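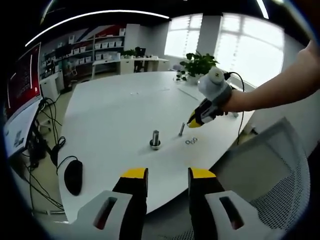
Dilani Gunawardena 写道：

我不同意把垫圈套杆的示范按“成功/失败”两类入库。上一批里有不少条目，垫圈最后确实套上去了，但中间右手在杆顶蹭了好几下，靠运气滑进去。这种轨迹标成成功，策略学到的就是蹭。建议在入库前增加一个“接触质量”字段，由采集的人当场填写，过后补填的一律作废。

另外，Karakaya 那边交来的数据和我们的数据时间戳对不上，左右两路有固定偏移。合并训练之前这个要先解决，否则双手协同的部分没法用。

还有一个问题：目前 2,088 条里，起始状态的分布太窄。垫圈几乎总是放在杆的同一侧。我抽查时连着翻了很久，没看到换边的。

各位：

逐条回复 Dilani 的意见，顺便把接下来的采集规程定下来。没有异议的话，这封信的内容会合并到 Rultora 仓库的 docs 目录，以仓库里的版本为准。

一、接触质量字段

同意加，但不同意用自由文本。自由文本之前试过，Tuncay 写“稍有碰擦”，İlker 写“轻微接触”，筛选时要写一堆正则，最后谁也没用上。改成枚举：

clean：垫圈内缘从杆顶直接落下，指尖无回退动作
touch：有一次可辨认的接触，随后一次修正到位
search：反复试探后套入
fail：掉落、夹歪，或操作者主动中止

search 不删除，单独存放。它对恢复行为的训练有用，混进主集才有害。fail 也照常保留原始视频，主动中止的在 note 里写 abort 即可。

当场填写这一点我支持。采集脚本在每条结束后会停在输入界面，不选不能开始下一条。Tuncay Dönmez 已经提交了补丁，还没有合并，我这边看过，快捷键和夹爪标定的快捷键冲突，改掉再合。

二、时间戳偏移

查过了，Karakaya 的录制程序用的是写盘时刻，我们用的是曝光时刻。偏移在同一次启动内固定，重启录制程序以后会变，所以不能用一个常数去修全部数据，要按 session 逐个估计。

做法：每个 session 开头，两只夹爪在对方镜头的视野内同时快速开合 4 次。事后从画面里提取指尖间距曲线，做互相关，取峰值作为偏移。峰值不明显的 session 整段退回。旧数据没有这个动作，İlker 试过用自然动作代替，在左手几乎不动的片段上结果不可靠。旧数据暂时只进单手训练集。

提醒一句，开合动作要离开桌面做，不要碰到杆和底座。碰过以后物体位置变了，和起始状态记录不一致。

三、起始状态分布

Dilani 说得对，这是规程的漏洞。原来的规程只写了“随意摆放”，实际执行下来人总会往顺手的一侧放。从下一批起改为查表：

脚本在每条开始前给出一个编号，对应杆的朝向、垫圈所在的象限、两个垫圈之间的距离（并排、分开、部分叠放）。按编号摆，摆完拍一张，再开始录。细杆允许略有倾斜，倾斜方向也在表里。旁边那根带圆底座的金属轴目前不参与任务，作为干扰物，位置同样由编号决定，不要为了腾地方挪走。

桌面保持现状。有人提过铺一块深色垫布，让垫圈在画面里更清楚。不铺。白色桌面略有反光，金属垫圈放在上面确实难分割，但部署环境就是这样的桌面，训练集里把它避开没有意义。想铺的可以另开一组，目录名加后缀 _mat，不要混在一起。

百叶窗的状态记到 session 元数据里，字段名 blinds，取值 open、half、closed。同一个 session 内不要调。

四、持握方式

这一条是新增的，Dilani 的信里没提，审片时发现的。

右手接近杆的时候，有些条目是从正上方垂直下去，有些是指尖朝左下斜着进。两种都能完成，但混在一起之后策略在接近阶段会犹豫，表现为末端在杆附近来回摆。Xiomara Oyelaran 做了对比，分开训练时两边都正常，合并后明显变差。她用的是各抽同样条数的子集，配置文件在 Stikcombe 分支上，可以复现。

暂定：本批一律斜向接近，指尖朝向杆。垂直接近另作一组，排期后面再说。

还有线缆。夹爪后面的黑色电缆要留出弧度，从桌沿外侧垂下去，不要绷着。绷着的时候手腕会不自觉地往回带，轨迹末段会看到一个小的反向位移。这个用滤波去不掉，滤了以后真实的减速也没了。

人手和前臂允许进入画面，不需要遮挡，也不需要戴手套。训练时的掩膜由预处理统一做。

五、数量

本批目标 1,000 条，按 clean 和 touch 合计，search 和 fail 不计入。起始状态表的每个编号都要覆盖到，某个编号凑不够时宁可总数不达标，也不要拿别的编号来补。

每人连续采集不超过 2 小时。审片能看出来，后段的轨迹速度变慢，夹取点也开始偏。休息后重新标定夹爪开合零点，再接着录。

标定步骤沿用旧文档，只改一处：合拢时两侧黄色指尖要贴平，中间不夹任何东西，读数稳定后再按确认。之前有一个 session 夹着垫圈做了标定，开度整体偏了一个垫圈的厚度，到训练时才发现。

六、未决事项

1. 叠放的垫圈，先取上面一个还是允许两个一起夹起？我倾向只允许逐个取，两个一起夹的按 fail 处理。İlker 有不同看法，请在列表里说明理由。

2. Kusport 的旧夹爪数据是否还要。指尖形状不同，夹取点的偏移换算我没有把握。没有人认领转换工作的话就归档。

3. touch 和 search 的分界。“一次修正”在快放时很难数，是否改成按接触后的持续时间来分？需要有人从现有视频里量一遍，给出一个阈值。

以上请在周六之前回复。回复时请删掉不相关的引文，上一串讨论已经长得没法读了。

Selim Aksoy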